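4. Setting up the Drukance pet camera

Put the base on a shelf or windowsill between knee and shoulder height. Any lower and you will receive excellent footage of a nose.

4.1 Plug the lead into the back of the base. The light turns amber, thinks about it, then turns green.

4.2 Open the Prometti app and tap Add. Type in the nine-character code from the underside of the base. The zero and the letter O look identical. Try the zero first.

4.3 Hold the button for 9 seconds. Let go at the beep. If you hear two beeps you have held it too long and are now speaking Danish; see section 9.

4.4 Stand where your pet usually lies and check the view on your phone. Lying down gives a truer result, if the household will allow it.

Note: the camera needs 30 minutes on the mains before it will record on battery. It will claim to be ready sooner.

4.5 Choose a watch area. Drag the corners of the box on the screen until it covers the bed, bowl or toy basket, and leave out the television. Ha-rang Noh, who tested this section at home, received 300 alerts during one snooker match.

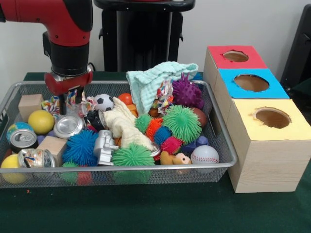 Fig. 7. Rope toy and wire mesh basket on a green cloth.

4.6 Set the alert level. Low suits cats. Medium suits most dogs. High will tell you when the curtain moves, and will go on telling you.

4.7 Tap Save, then tap Save again on the next page. The second one is the one that counts.

Caution: keep the lead out of reach of anything that chews. Cable damage by teeth is not covered by the guarantee, whoever the teeth belong to.

Caution: the speaker is louder than it looks. Start at the lowest setting before calling your dog from the office.

Spare leads and wall brackets can be ordered from Skundport. Brackets bought before December have a narrower slot and will not fit this base – pushing harder does not change this.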